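2018-07-05

Rain again since early morning, so I gave up the idea of going to Clornach and decided to finish the sorting. I say "finish," but I have been saying this since March, when I moved in with 11 boxes and opened only the ones with plates and bedding. The others stood along the wall and I put my coat on them every evening, like on a chair.

The first box was easy. Old bills, a lamp cable without the lamp, the instruction book for the Fuvero kettle which I left behind in the other apartment. I threw away almost everything. The second box was the winter one, and this took me most of the morning. I am slow with clothes. I take each thing in my hands and then I begin to remember where I wore it, and after that it is difficult to be strict.

Edith Sánchez called when I was in the middle of the scarves. She said she has a simple rule: if you did not wear it for one winter, it goes out. I told her that last winter was mild and it would not be fair to the scarves. She laughed, but I was serious. We talked for a long time about her mother's knee and the price of the new windows (4,000, and this is without the work). I must call her back about the train tickets, I forgot to ask.

After lunch I came to the gloves. I like the lavender and gray one very much. The other is white with lavender, and it has the dark strap at the wrist, so it feels more like something for real snow. I bought both kinds in the little Haslam shop near the bus station, the winter when it was so cold that the pipes froze at Charito's house. I wanted the green basket for them because it has holes in the sides and the air can go through. Before, I kept my gloves in a plastic bag, and when I opened it they always smelled like a cellar.
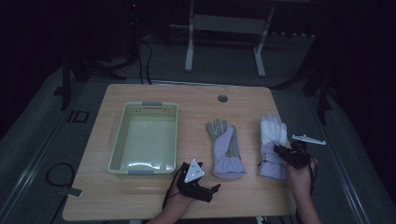
*The green basket, still empty, and the two gloves next to it.*

I thought for too long about how to use this basket. Gloves only? Gloves and hats? Charito Enriquez would say that I make a big question from a small thing, and she would be right. In the end I decided: gloves and thin scarves in the green basket, hats on the shelf in the closet, and the thick scarves stay in the box until I buy something better. Vurar has boxes with a lid, but I don't want to pay for a lid when I have a closet door.

The light was poor all day and I had a headache by four o'clock. I made tea and sat down for a while. I noticed that the gray carpet needs a good cleaning, especially near the wall where the boxes were. There are square marks now, darker than the rest. Maybe they will go away when people walk there – or when I walk there, I should write, because I had no guests this month.

One thing I did not solve. There is a brown hat with ear flaps that belonged to my uncle. I will never wear it. I put it in the bag for giving away, then I took it out, then I put it back. Now it is on the kitchen chair, and it can stay there until tomorrow.

Supper was soup from yesterday with an egg in it. Tomorrow: call Edith about the tickets, buy trash bags, open the box that says "various."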